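Remittance Cost Monitoring Project
Progress report to the Gilcombe Fund, second reporting period
Submitted May 17, 2021
Prepared by Ruairí Mulcahy, project lead

Status

The project is on schedule except for the agent survey, which started late and is explained under item 3. Spending is within budget. We are asking for one change to the work plan, set out near the end.

1. Household panel

The panel follows families in Skirnley who send money abroad. We recruited 105 households against a target of 100. Each household keeps a transfer diary and reports once a month by phone or through a short web form. The diary asks for the amount sent, the currency received, the fee, the exchange rate quoted, and how the money was picked up at the other end.

By the end of the period we held 770 usable transfer records. A record is usable if it has the amount sent, the fee and the amount received. Where the rate is missing we work it out from the other figures and mark it as derived. We dropped records where the sender could not separate the transfer from other payments made at the same counter.

Retention is good. Two households left the panel, one after moving out of the area and one without giving a reason. Neither has been replaced, and we do not plan to replace them this late in the cycle.

2. Early findings

These are provisional and should not be quoted outside the fund until the second data check is done.

Cash transfers still make up more than half of the records, but their share fell in each month after February. Most of the shift went to bank card transfers made through a phone app. Households that switched tended to send smaller amounts more often. Total sent per household changed very little.

The fee shown on the receipt is a poor guide to the full cost. On many transfers the margin on the exchange rate was larger than the fee, and on transfers advertised as free it was the whole cost. Senders in the panel could usually name the fee from memory. Few could name the rate.

Costs were highest for small cash transfers into currencies that are not widely traded. We had expected this. We had not expected how much the rate for the same currency would differ between agents on the same street and on the same day, and we want more data before saying anything firm about it.

3. Agent survey

The survey covers counter agents, meaning shops and post counters that take cash for transfer. Interviews were meant to begin in February. They were pushed back because several agents were closed or running short hours and would not take visitors. We have now completed 17 interviews, and the rest are booked.

The interviews cover commission, how the day's rate is set and displayed, what ID is asked for, and how complaints are handled. Agents have been open about everything except commission. We changed the question to ask for a range instead of a figure, and the response improved.

4. Data and systems

Stilora, our database contractor, delivered the diary entry tool and the monthly export. The tool works well. The export had a fault that rounded exchange rates to 2 decimal places, which made some low-value currencies useless for our purposes. Stilora corrected it and reran every affected month at no charge. We compared the new files with the paper diaries and found no further errors.

Reference rates are loaded each business day. Weekend transfers are matched to the previous business day's rate, and this rule will be stated in the final methods note.
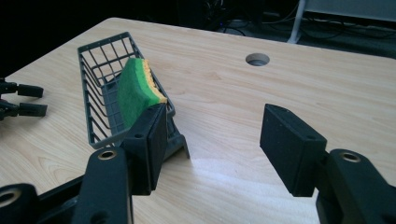

Phone interviewers now log missed calls in the same tool, so the separate call sheet has been dropped. Personal details are stored apart from the transfer records and only two staff members can open both.

5. Staffing and spending

The second part-time interviewer started in this period after a short handover. No other staff changes. Salaries and panel payments are in line with the budget. Travel is underspent because of the late start to the agent interviews, and we expect most of that to be used next period. Printing is slightly over, mainly for translated diaries.

6. Change requested

We ask to move part of the unspent travel money to a second round of same-day rate checks at counters. The checks would use the Doherty Street agents and a comparison group elsewhere in Skirnley. No increase in the total grant is needed. A revised budget table has been sent separately. We would need a decision before the next panel payment run to fit the checks in.

7. Next period

Finish the agent interviews and code the answers. Run the second data check on all transfer records. Draft the methods note and send it to the fund for comment. Begin the exit interviews with panel households, starting with those who changed from cash to app transfers.

Questions on the figures or the revised budget should go to Ruairí Mulcahy at the project office.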